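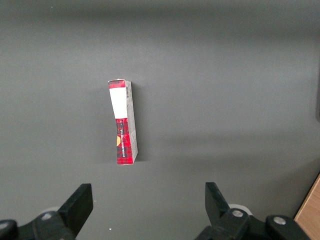
Home Notices Building Systems Newsletter Archive Contact

Last updated: December

Water treatment at Rainer House: what changes this winter

The city supply that reaches Rainer House is moderately hard to hard, depending on the season and on which wells are feeding the Disthorpe main. The untreated figure at the basement meter is around 200 parts per million, measured as calcium carbonate. Until now the building has sent that water straight to the heaters and to every tap. Starting this winter, a softening system made by Asico will treat the hot water supply and part of the cold supply before either one leaves the mechanical room.

This item covers what hard water does inside a building of this type, how the new system works, what will be noticeable inside the units, and what residents should and should not do with their own appliances.

Where the hardness comes from

Rain is soft. It picks up carbon dioxide in the air and more of it in the soil, which makes it slightly acidic, and it then dissolves calcium and magnesium from whatever rock it passes through. The Disthorpe wells draw from limestone, so most of the hardness here is calcium. A smaller share of the city supply comes from the Brundimia reservoir, where the water has spent much less time in contact with rock. When the reservoir share goes up, usually in spring, hardness at our meter drops. When the wells carry the load, it climbs again. Residents who have noticed that the kettle furs up faster in late summer have noticed this change in the blend.

Hardness at these levels is not a health matter. Calcium and magnesium are ordinary parts of the diet and drinking water supplies only a small share of either. The reasons for treating it are mechanical.

What it does to the plumbing

Calcium carbonate behaves differently from most dissolved solids. Sugar and table salt dissolve more readily as water warms up. Calcium carbonate comes out. When hard water is heated, the dissolved bicarbonate breaks down, carbon dioxide leaves, and the calcium settles on the nearest hot surface as scale. In a storage heater that surface is the element or the bottom of the tank. In a tankless heater it is the inside of the heat exchanger, where the passages are narrow and a thin layer matters a great deal.

Scale is a poor conductor of heat. A coated exchanger has to run hotter on the burner side to deliver the same water temperature, which wastes fuel and wears out the metal. In a gas-fired tank, loose scale also collects on the bottom and traps pockets of water that flash to steam. The popping sound that ground floor residents have reported from the mechanical room in the mornings is caused by this. It is an annoyance and a sign of lost efficiency, and it will fade once the tanks have been flushed and the feed water softened.

Cold lines are affected much less. Scale in cold pipe is mostly limited to places where water sits and evaporates: aerators, shower heads, toilet fill valves, the lip of a faucet. Cold lines also gain something from a small amount of hardness. A thin mineral film on the inside of a pipe slows corrosion, and this is one reason the cold supply will be only partly softened.

How the system works

The equipment is a twin-tank ion exchange softener. Each tank is filled with small beads of resin. The beads carry a negative charge and start out loaded with sodium. As hard water passes through, the resin takes up calcium and magnesium and gives up sodium in exchange. Water leaving the tank contains almost no hardness until the resin is used up.

Used resin is restored by washing it with strong brine. The high concentration of sodium pushes the calcium and magnesium back off the beads, and the rinse water goes to drain. With two tanks, one is in service while the other regenerates or stands by, so the building has treated water at all hours. A meter on the outlet counts the volume treated and triggers the changeover. Older systems ran on a timer and regenerated whether the resin needed it or not, which used more salt and more water.

Fully softened water goes only to the heaters. The cold supply to bathrooms and laundry passes through a blending valve that mixes treated and untreated water to a target of 80 parts per million. The kitchen cold taps are on a separate riser and stay entirely on untreated city water.

The kitchen riser was the subject of most of the comments received during the planning period. It was kept separate for two reasons. Softened water contains some added sodium, and people on restricted diets may prefer to avoid it. Untreated water also tends to be preferred for taste. The extra piping was modest, as the kitchen riser already had its own shutoff on the basement header. 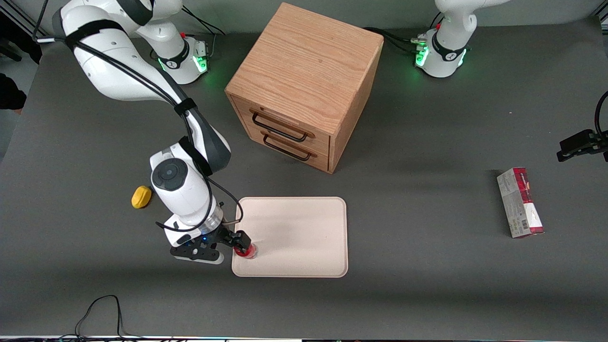
Will the dishwashers run on softened water?

They will, because the dishwashers in this building connect to the hot line under the kitchen sink. The cold kitchen tap is the only kitchen outlet that stays on untreated water.

Residents should set any built-in dishwasher softener to its lowest setting, or turn it off if the model allows. The manual for the machine will list the setting by hardness range. Leaving it high does no harm to the machine but uses salt for no purpose. Detergent should also be cut back. Most dishwasher detergents contain builders whose job is to tie up calcium, and in soft water the leftover alkali can slowly etch glass. Etching looks like the white film left by hard water and is often mistaken for it. The simple test is vinegar. Film that wipes away with vinegar is mineral. Film that stays is etching, and it is permanent.

What will be noticed in the units

The first and most common remark after a softener is installed is that the shower feels slippery. Soap reacts with calcium to form an insoluble curd, and with less calcium present the curd does not form. The skin is as clean as before. Less soap and shampoo is needed, and using less shortens the rinse.

The second is discolored or cloudy hot water in the first days of operation. Softened water slowly loosens scale already present in the hot lines, and some of it will travel to the taps as fine white or tan grit. It is calcium carbonate and is harmless, but it will collect in aerators and shower heads. Unscrew the aerator, rinse it from the back, and put it back. If the flow at one tap drops and the others are normal, the aerator is the first thing to check. A shower head can be soaked in white vinegar overnight, except where the finish is nickel or brass, where a short soak is safer.

The heavy part of this will last up to three weeks. After that the release of old scale continues at a rate that most people will not see. The lines with the longest runs, at the east end of the upper floors, will take the longest to clear.

Laundry machines are connected to both hot and cold lines. Powdered detergent dissolves better in soft water, and the amount on the box is usually set for average or hard water. Start with half the usual dose and adjust. Too much foam in a front loader can trigger an extra rinse or, in some models, a fault code that looks like a drain problem. If this happens, run an empty cycle with no detergent before calling for service.

Houseplants and aquariums

Plants should be watered from the kitchen cold tap. The sodium in blended bathroom water is low, but pots do not drain the way open ground does, and it builds up over time. Aquarium owners should also use the kitchen tap and should go on testing as they do now, given that the seasonal change in the city blend is not affected by our equipment. Steam irons and humidifiers are a separate case. Softened water still contains dissolved solids - the softener swaps them and does not remove them - so an ultrasonic humidifier will leave white dust with either supply. Distilled water is the correct choice where the maker asks for it.

Salt and discharge

The brine tank takes pellet salt, which is delivered to the loading door and stored on the raised rack beside the boiler feed. Regeneration is set for the early morning hours, when demand is lowest, and may be heard faintly in the units directly over the mechanical room. The sound is running water and a motorized valve. It ends on its own.

Rinse water is discharged to the sanitary sewer through an air gap, so there is no direct connection between the drain and the drinking water side. The regeneration dose has been set below the maximum. Resin regenerated at a lower dose holds somewhat less hardness per cycle but recovers more capacity for each pound of salt, and total chloride going to the sewer is lower as a result.

Shutoffs during the changeover

The hot water will be off twice while the new header is tied in, once for each bank of heaters. Notices will be posted at the elevators before each shutoff. The kitchen cold taps will stay on throughout.

When hot water comes back, open the bathtub faucet first and let it run until the air is out and the water is clear. The tub spout has no aerator and will pass grit that would block a basin tap. Then run the basins, and the shower last. Washing machines and dishwashers should not be started until the tub runs clear - the inlet screens on these machines are fine and clog easily.

Units with a thermostatic shower valve may find the temperature reads lower than before for the same handle position. The check valves inside these fittings have small strainers that catch debris. Report this to the building office by the usual form and write "shower strainer" in the subject line. The cartridge does not need to be replaced, and residents should not order one.

Hardness readings from the meter, the heater feed and the blended line will be posted on the Building Systems page each month once the system is in service.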